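Floltbridge Robotics Short Course
Handout for session 7: learning to grasp from a cluttered bin
Last updated: 24/11/2024

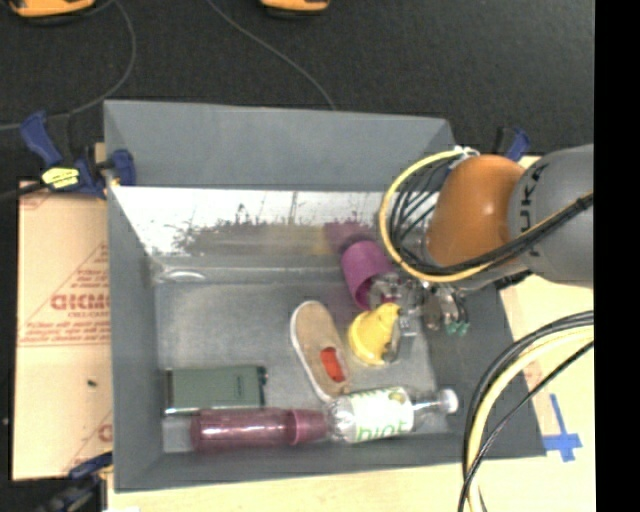

Last time we finished on the question of where a grasp label comes from, and a few of you looked unconvinced, so I want to go back over it before we get to the Clanness result. Bring the session 6 sheet with you if you still have it, as I'm using the same symbols.

Print this page | E-mail this page

1. What the network is asked to do

Suppose the arm is above a bin and we have one picture from the camera. We also have a possible motion for the gripper: move this much sideways, this much down, turn the wrist by this angle. The network takes both and gives back one number between 0 and 1, which we read as the chance that closing the gripper after that motion ends with something held. I'll write it g(I, v), with I for the image and v for the motion.

Notice how little is in there. We have no model of the objects and no list of what's in the bin. The network never gets told "shoe" or "cup". When I first met this way of doing things I thought it was a bit mad, to be frank, because I'd been brought up on the other approach: find the object, fit a shape to it, look up a good grasp, go there. That works nicely if you have shapes for everything. Fill a bin with household odds and ends and you soon run out of shapes. A soft shoe bends. A clear bottle gives a depth sensor very little to go on. A cup can be taken by the rim or round the body, and which is better depends on how it happens to be lying and how close it is to a wall.

So we drop the middle steps and learn the number directly.

2. Choosing a motion

Given g, how do we pick v? We can't try every motion, so we sample. The Edus code (the one you'll be using in the practical) does it like this:

- draw 200 motions at random from a broad Gaussian
- score each one with g
- keep the best 24
- fit a new Gaussian to those 24
- do the whole thing again, then take the top scorer

This is the cross-entropy method, which we met in session 3 for tuning the swing-up controller. It's crude and I'm very fond of it! You don't need gradients and you can throw out illegal motions before scoring them, for instance anything that would put the fingers through the side of the bin. Please do throw them out. In last year's practical a group left the check until the end, so all their kept samples were illegal and there was nothing to fit. If you get an error about an empty array, look there first.

Exercise 1. What happens to the search if you keep all 200 samples at every round? And if you keep only one? Write two or three sentences for each, no code needed.

3. Where the labels come from

Right, the bit that caused the frowning. The robot tries a grasp, lifts, and we check whether it has hold of anything. We use two checks:

(a) Finger gap. If the fingers close completely, they've missed. Cheap and quick, but it goes wrong for thin things such as a strap or the edge of a cloth, where the gap is nearly nothing even on a good grasp.

(b) Picture difference. Take a picture of the bin with the arm out of the way and whatever it has still held, then let go over the bin and take another. If the two differ by enough, something was dropped, so something was held.

We call it a success if either check says so. Somebody asked whether (b) can be fooled, and yes, certainly. A bottle that rolls between the two pictures looks like a drop. So does a change in the light. Shiny bin walls make it worse, as a reflection can shift when nothing much has. Hnatiuk's group handle this by masking the walls and comparing only the bin floor – I think that's sensible, though you lose objects leaning against the sides.

Now the part I explained badly. One attempt is made of several small moves, say T of them, and only the last is followed by a closing of the gripper. But we store an example for every step. The image at step t is paired with the motion from the position at step t to the final position, and all of them get the same label. So if the grasp succeeded, we're telling the network that from each of those earlier positions, going to that final place would have been a good idea. Draw it on paper with three dots and three arrows all ending at the same place, and I promise it becomes obvious.

The catch is that we're assuming the path in between doesn't matter. If the arm nudges the objects on its way down, the early examples carry a label they don't quite deserve. In a crowded bin this happens quite a lot.

Exercise 2. An attempt has four steps and fails. How many training examples does it give, and what label does each one carry? Now suppose an object was knocked over between steps two and three. Which examples would you trust least?

4. The Clanness result

This is the comparison I want you to be able to discuss. The question was simple: does it help to look again while moving, or is one look at the start enough? They took the same trained network and ran it two ways.

Open loop: one picture, choose v, go there, close.

Closed loop: picture, choose v, move part of the way, picture again, choose again, and so on until the score for closing now is nearly as good as the best score for moving.

They made 445 attempts in total, split between the two, with the objects put back and mixed up between blocks. Closed loop came out ahead. What I find more interesting is where the gap was. On stiff objects lying well clear of the walls, the two were hard to tell apart. The difference came from objects near a wall or touching one another, where the first contact tends to shift things and the open loop arm carries on towards a place that is no longer the right one.

Two cautions. First, the network was trained on closed loop data, so the open loop version was being asked to make long moves it had seen less often. You could fairly say it was playing away from home. Second, all the attempts used one camera position. If the camera gets knocked, the link between what g sees and what the motion means changes, and I'd expect both methods to suffer. I'd love to see that measured properly and I haven't.

Exercise 3. Suggest a change to the experiment that deals with the first caution. You may collect more data, but say how much robot time you think it would take and how you worked that out.

5. For the practical

Come with the Edus code installed and the small data set downloaded, please – the network in the lab is slow when everyone starts at once. You'll be given a trained g, so there's no training to do on the day. The job is to write the sampler from section 2, plot the scores for each round, and then try the stopping rule with different thresholds. Too low and the arm closes on thin air, too high and it dithers over the bin.

A word on the stopping rule, as the code comments are out of date. It's the ratio of two scores: g(I, 0), closing where you are, over g(I, v*), the best motion you found. Above the threshold, close. If the ratio is very low, the arm lifts a bit before moving so it doesn't drag through the pile. In between, it just moves. The comments have the ratio upside down. I've meant to fix that for ages.

Written answers to the three exercises are due at the first session in December. Half a page each is plenty, and hand-drawn sketches are fine.

Reading: session 3 notes on the cross-entropy method, and the Clanness report up to the end of its results section. The appendix on camera calibration is optional, though we'll need bits of it in session 8.

Contact the course office | Copyright Floltbridge Robotics Short Course | Back to top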